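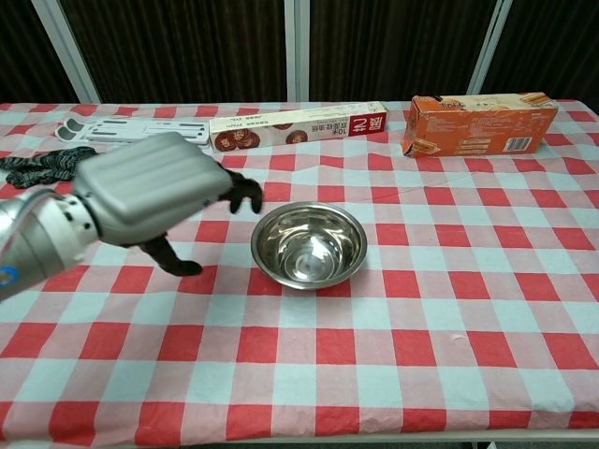
**Grukavville Hand and Gripper Group — call for participants**

We are looking for people to come and help us compare robot hands this June, and we would be very glad if one of them were you. You don't need to know anything about robots. If you have ever emptied a dishwasher or laid a table, you already know more than enough to be useful to us!

Our group is trying out two hands on the same arm. One is the Zadora, which has jointed fingers, and the other is the Groen, a much simpler gripper that opens and closes like a pair of tongs. Both have to manage ordinary kitchen and table things: a steel mixing bowl, biscuit boxes, a cloth that won't lie flat. We have 194 short trials to get through with each, and we'd like people from outside the building to guide the arm and tell us which hand they found easier to live with — and where it drove them up the wall.

A session lasts 80 minutes, with a proper break for tea in the middle. Bianka Vida will show you the controller and stay beside you the whole time, and you may stop whenever you like. We run in the evenings from 6 pm and on Saturday mornings, in the Gikemari building, room 1001 (the lift does work, but it likes to think about it first).

You should be 18 or over and comfortable sitting at a table for a while. Left-handers are especially welcome, as we have had very few so far. We pay your bus or train fare and give you a shopping voucher for your time.

To put your name down, or just to ask a question, please leave a note for Agnes Strachan at the Gikemari front desk, saying which evenings suit you and how best to reach you.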